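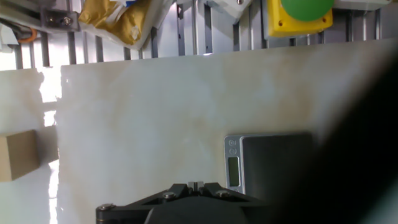 Search this site Enter keywords

Call for Participants: Good Practice Rules for Tabletop Robot Work

Print this page | E-mail this page

Hustero is looking for people to test a draft set of working rules for small robot arms used at a bench. The draft covers setup, stop controls, cables, weighing tasks and record keeping. It was written by people who run these arms every day, and we now need it read and tried by people who don't.

Sessions take place at our Platstead workshop, starting in February. Each participant comes for 3 sessions of one morning each, starting at 9 a.m. You will be paid $600 when the last session is complete. If you have to leave early, you will be paid for the sessions you finished.

Who we are looking for

You should be 18 or older and able to stand at a bench for an hour at a time, with breaks. A stool is available at every station, so please tell us if you would prefer to sit. You need to read English well enough to follow written steps. Experience with robots is not required. We would like about half the group to come from kitchens, packing rooms, school labs or repair shops, where small scales and hand tools are in daily use.

You can't take part if you worked on the draft or if you are employed by Bitow, which supplies some of our training material. Former employees may apply.

What you will do

In the first session you will read the draft, which runs to 900 words in the short version, and mark anything you find unclear. You will then use it to check a station before work starts. We have left certain things for you to find, and we won't say what they are.

In the second session you will follow the rules through a simple weighing job, with one of our operators at the controls. The arm will move to a kitchen-type scale and back while you keep the log. You will decide when the rules call for a stop, and you will press the button. 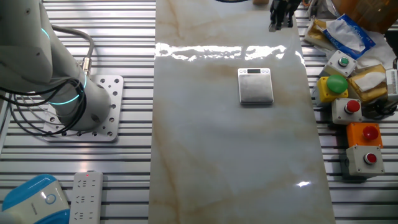 Stop controls take up the longest section of the draft, and we expect most of the comments there. The current wording says:

1. Before the arm is powered, the operator names each button on the bench out loud and says what it does.
2. A stop button must be within reach of every person at the station without leaning across the arm's path.
3. Buttons that start, reset or signal something are kept apart from stop buttons, or are clearly marked. Color alone does not count as marking.
4. Bags, tissues, boxes and packaging are kept clear of all buttons.
5. Any person in the room may stop the arm at any time and does not have to give a reason.
6. After a stop, the arm is restarted only by the operator, and only after everyone present has agreed.

Rule 3 has been argued over the most. Some of our staff want a single button type across the whole workshop. Others say people will meet mixed hardware wherever they go and the rules should deal with it. We would like to hear which version you find easier to work with.

The sections on cables and surfaces are shorter. They ask that cables have enough slack for the arm's full reach and that nobody has to step over one. They also ask that the work surface be wiped and the scale set to zero before each run. If you think a rule is missing, write it on the back of your copy.

In the third session the group meets to go through the comments. Bring your marked copy.

Safety and privacy

The arms run at reduced speed for all sessions. You will get a briefing each morning, and you should keep your hands off the bench surface while an arm is moving. Tie back long hair and leave loose jewelry at home. Closed shoes are required — we can't admit anyone in sandals.

Sessions are recorded for later review of the rules. Recordings are stored at Hustero and are not used in advertising. You may ask for yours to be deleted at any point up to publication of the final text.

How to apply

Send a short note with the subject line "Rondonuwu draft" to the Hustero workshop office. Rondonuwu is the working name for this set of rules, so please use it in any message to us. Tell us what kind of work you do now, which mornings you are free, and whether you need any changes to the station or the printed material. A résumé is not needed. We reply to every application, including those we can't take.

Parking is behind the building. Travel costs within Platstead are not covered, but we pay bus fare for people coming from farther away if they keep their tickets.

Print this page | E-mail this page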